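Washing jars for a living: Corinne Villanueva on returnable glass

By Ingrid Fitzsimmons

Corinne Villanueva runs the wash line at Fleltetti, which collects used food jars from shops in and near Brungate, cleans them and sells them back to small producers of jam, honey and pickles. She trained as a process engineer and spent the first part of her working life in dairies, where returnable glass was already on its way out. We met at the plant at seven in the morning, before the line was up to temperature.

Fleltetti took in 2,933 jars in November. Of those, 421 were rejected before they reached a customer. I had assumed that breakage was the main cause. Villanueva said that breakage accounts for very little of it.

"Most of what we throw out is intact," she said. "It has a chip on the sealing surface, or it has scuffing at the shoulder, or it's a shape we can't sell. A jar can be perfectly sound and still be no use to me if there are only nine of them."

The sealing surface is the flat ring of glass at the very top of the mouth, against which the compound inside the lid is pressed. It is the first thing inspected on arrival and the last thing inspected before packing. Damage to the threads matters less, provided the lid still turns and nothing is loose. Damage to the sealing surface is final. "You can't polish it out. I've had people ask. By the time you've ground the ring flat you've changed the height of the finish and the lid won't pull down."

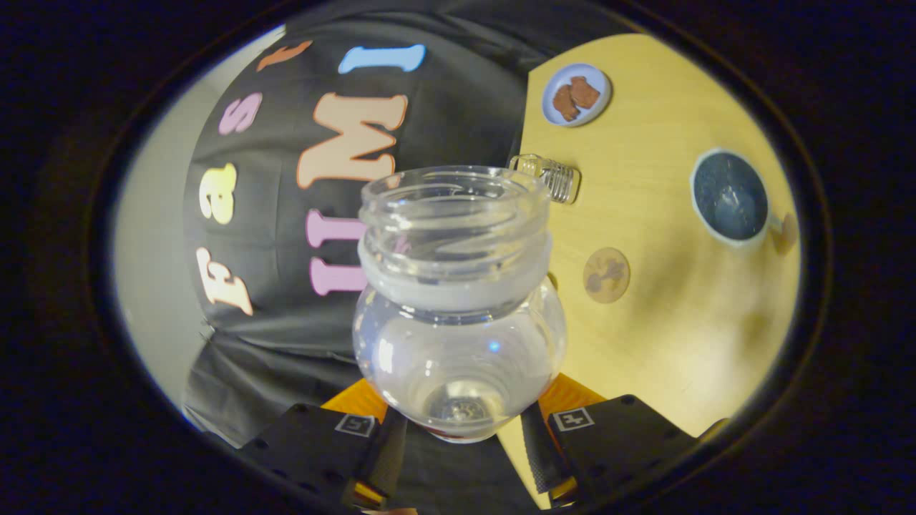

What comes off first

Jars are sorted by hand into crates, lids off, and anything with visible contents goes into a soak tank. Fleltetti asks households to rinse before returning and does not enforce it. Villanueva considers rinsing useful for the collection points, which would otherwise attract wasps, and of no great consequence for the plant.

Labels are the harder problem. The soak is a caustic solution, and its job is to break down the adhesive as much as to remove food. Paper labels with a water-based glue come away in the first tank. Plastic film labels with a permanent adhesive may go through twice and still leave a grey smear.

"I can tell you what the glue is from the sound of the crate coming out," she said. "If the labels are off, the jars rattle. If they've slid down and bunched up between the jars, they don't."

The plant now publishes a short list of labels it will accept, and producers who buy washed jars agree to keep to it. Two have refused. They still return jars, and Villanueva still takes them, at a lower rate of payment.

The caustic is kept at a fixed strength and checked by titration at the start of each shift. It loses strength as it reacts with food residue and has to be topped up. Too weak and the labels stay put; too strong and the glass itself is slowly attacked, which shows up as a haze that will not wash off. Temperature is raised in stages and lowered in stages. Glass will tolerate a good deal of heat but not a sudden change, and going down is worse than going up. The limit Villanueva works to is a step of 40 degrees between one tank and the next, and she prefers less.

"We had a week when the second rinse was running straight off the mains because a valve had stuck. The losses were all the same – the base dropped out clean. You pick up the jar and the bottom stays in the crate."

Rinsing is the stage she talks about with most care. Residual caustic is invisible when dry, or nearly so, and an unrinsed jar can pass a visual check. One jar from each crate is tested with an indicator solution. If it shows pink, the crate goes back. The record of these tests is what the environmental health officer asks for first when visiting, and the folder is kept on a hook beside the line.

The shape problem

Much of the cost of the operation lies in sorting. A bottle of milk used to be interchangeable with any other bottle of milk. Jars were never like that, and shelf competition has pushed them further apart. Villanueva keeps a rack of the types she can sell in quantity, and the rack is short.

The commonest on it is a plain straight-sided jar which the staff call a Brunner, after a producer who bought most of the early output. It stacks, it takes a standard twist lid and it passes through the brush heads without adjustment. Jars with a wide body and a narrow neck take longer to drain. Jars with embossed lettering hold dirt in the relief. Square jars wash well enough on the outside but keep residue in the corners, and she would be glad never to see another one.

I asked whether a single agreed jar for small producers was a realistic aim.

"For the ones within driving distance, it could be done next year. They'd all grumble about the label panel. For the supermarkets, no. The jar is how the customer finds the product. They won't give that up to save me a sorting bench."

A trial called Deltotia is under way with seven producers, all of whom have moved to the same two sizes. The jars carry a small moulded mark in the base so that they can be picked out at the bench without measuring. The early return rate is better than for mixed glass, though Villanueva attributes part of that to the deposit, which mixed glass does not carry. She does not yet have enough trips through the line to say how long a Deltotia jar will last.

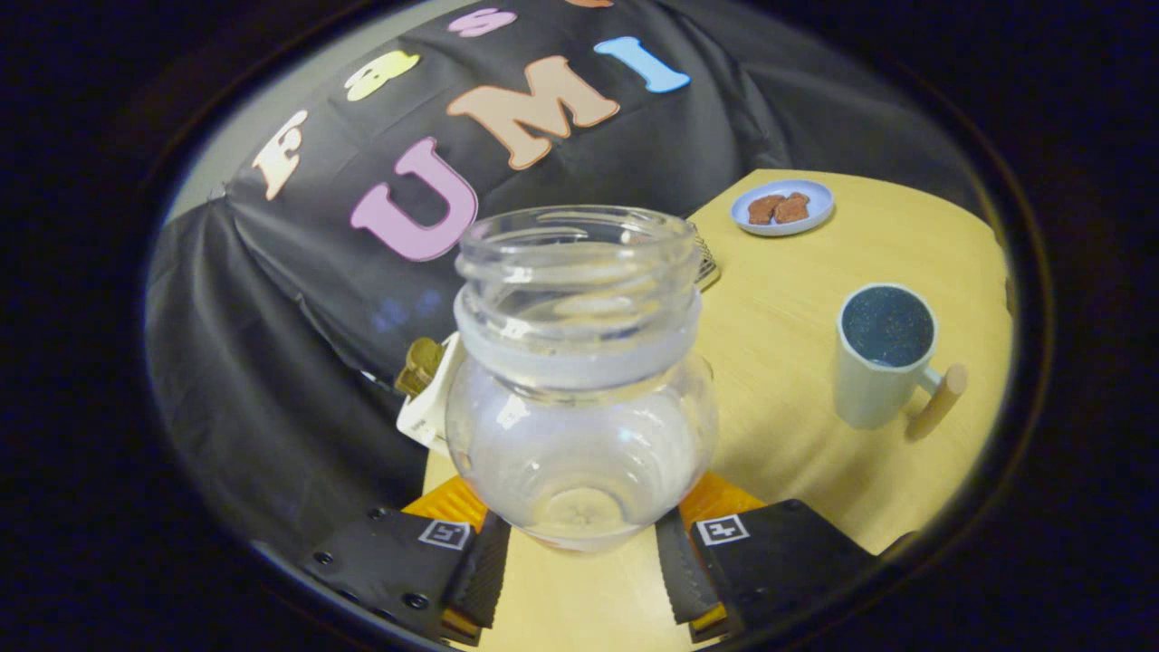

Can a lid be reused along with the jar?

A twist lid should be replaced each time. The compound inside takes a permanent impression from the first jar it is closed on, and it may not seal evenly on another. Fleltetti collects returned lids for metal recycling and sells new ones by the box.

Some home preservers do reuse lids and report no trouble. Villanueva does not argue with them about what they keep in their own cupboards. Her objection is to doing it for sale. A seal which holds on the day of filling may let go on a shelf, and the producer will not be there to hear it.

Counting the miles

The environmental case for returnable glass rests on the weight of the jar, the distance it travels and the number of times it goes round. Glass is energy-intensive to melt. Washing takes far less energy, but the saving is eaten up by transport if empty jars are driven a long way to be cleaned. Villanueva is wary of general claims and declined to give me a break-even distance.

"It depends on what the van was doing anyway. If it's delivering full jars to the shop and coming home with empties, the journey back is nearly free. If I send a van out specially for three crates, I shouldn't have bothered."

All of Fleltetti's collections are now paired with deliveries. Two outlying shops were dropped when no delivery could be matched to them, and they were unhappy about it. One has since found a honey producer willing to bring crates in.
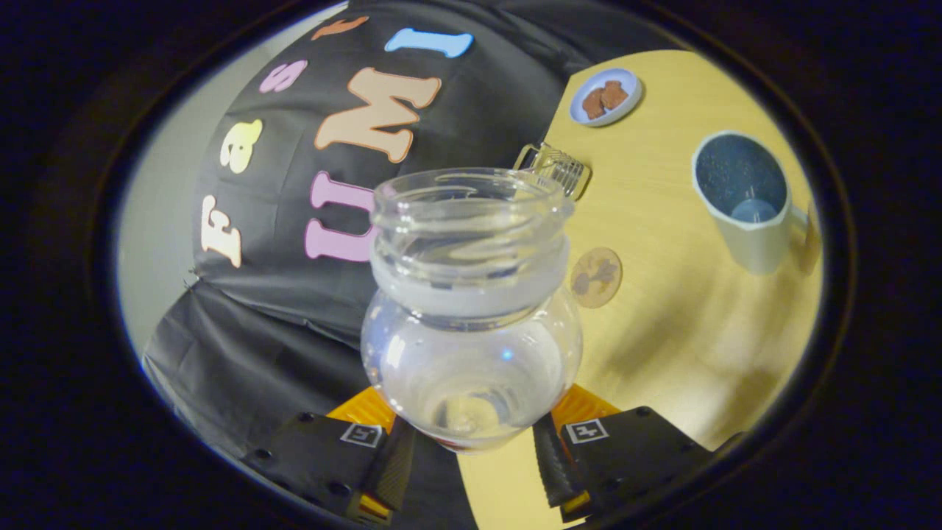

The wash water is the other cost. The final rinse has to be fresh, but it is clean enough afterwards to be used in the earlier rinse, and that in turn tops up the soak. Water therefore moves through the line in the opposite direction to the jars. Spent caustic is neutralised before discharge and the sludge, mostly paper fibre, is pressed and taken away in drums. Villanueva would like to recover more heat from the discharge. The exchanger she had priced was designed for a brewery and would not fit under the floor grating.

For households, her advice is brief. Take the lid off before returning the jar. Leave the label alone, as partial scraping takes away the paper and leaves the glue, which then dries hard. Do not use a returned jar for white spirit, paint or oil first. A solvent smell may survive the whole process, and the bench staff reject any jar with an odour regardless of its condition.

"People apologise for jam," she said. "Jam is sugar, it dissolves. I don't mind jam at all. It's the candle wax."

Wax melts in the soak, floats, and coats everything lifted out through it. When a batch is affected the tank has to be cooled and skimmed, and the line loses most of a morning. A notice about candles has gone up at each collection point, and a second version, in larger type, is at the printer's.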